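Repair Group Brurkine Says "Lifetime" Warranties on Home Goods Rarely Last a Lifetime

Review of 157 warranty documents finds most promises shrink once the small print begins

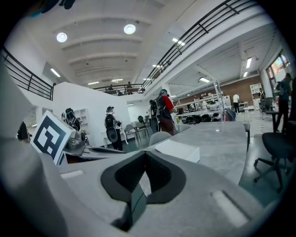

The two-level workshop, with its vaulted ceiling and long worktable.

Wednesday, November 10, 2021 — Brurkine, an independent repair and testing group, today released a review of "lifetime" warranties on household goods, and it advises shoppers to treat the word with a good deal of suspicion ahead of the holiday sales.

The group read 157 warranty documents covering cookware, luggage, hand tools, faucets, desk lamps and office chairs. Most of them define "lifetime" somewhere after the first page, and the definitions do not agree. In some, it means the life of the original buyer. In others, it means the life of the product, a period the maker gets to decide. A few set it at a fixed number of years, the shortest being 4.

"If a company gets to say when the product's life is over, I don't see what it has promised," said Sarmīte Petrauskas, director of Brurkine. "We asked several makers how they work out the life of a frying pan. We got a lot of polite emails and no number."

The review, titled The Butkienė Report after the street where Brurkine opened its first repair counter, also looked at what happens when people try to use their coverage. The group collected 947 claim accounts from owners through its website. Brurkine cautions that these came from people who chose to write in, and people with a bad story are more likely to write. The accounts should not be read as a failure rate for any product or company.

Even so, some complaints came up again and again. Owners were asked for paper receipts from purchases made many years earlier. Others were told to ship a heavy item at their own cost and pay a "handling" charge to get it back. Several said the replacement they received was a different model, and that the new item carried a shorter warranty than the old one.

Two programs that have been widely praised in home and garden magazines get a closer look in the report. Bodari, which sells luggage, covers "defects in workmanship" for life but leaves out wheels, handles, zippers and linings. Petrauskas said she had trouble naming what was left.

"The shell, I suppose," she said. "People don't usually write to us about the shell."

Jimeo, a maker of kitchen faucets, offers fuller coverage and pays return shipping. Brurkine gives it credit for that. The report notes, however, that the Jimeo warranty ends if the faucet is installed by anyone other than a licensed plumber, a condition printed on a card inside the box and missing from the store display. Shoppers who put in their own faucets may have no coverage from the first day.

Brurkine also questions the common claim that a long warranty is proof of good quality. A maker can afford to offer generous terms if few buyers keep their paperwork or bother to file, the report says. The group found no clear link between the length of a warranty and how easily a product could be taken apart and fixed. Some of the hardest items to open carried the longest promises.

The group is not convinced that industry pledges will change much. A voluntary labeling plan has been talked about for several years, and the version Brurkine has seen would let each company write its own definition of "lifetime" as long as the definition is posted online. "That is what they do now," Petrauskas said.

Brurkine recommends that shoppers ask three things before paying extra for a warranty: who decides when the product's life has ended, which parts are left out, and who pays for shipping both ways. If a salesperson cannot answer, the group suggests assuming the answer is the less friendly one. Receipts should be copied or scanned, as the ink on many store receipts fades well before the product wears out.

The report has limits of its own. It covers only documents written in English and available to the public, and it does not include extended service plans sold by retailers. Brurkine plans to look at those next — though it has set no date, and Petrauskas said she would sooner be late than guess.

Printed copies of The Butkienė Report are limited to 200 and will be sent free to public libraries that ask for one. The full text, along with the list of documents reviewed, can be read on the Brurkine website at no charge. Companies named in the report were sent the sections that concern them before release. Jimeo replied with one correction, which was made. Bodari did not respond.

About Brurkine
Brurkine repairs household goods and publishes reviews of product warranties and manuals. It does not accept advertising or free products from manufacturers.

Media contact: Sarmīte Petrauskas, Director, Brurkine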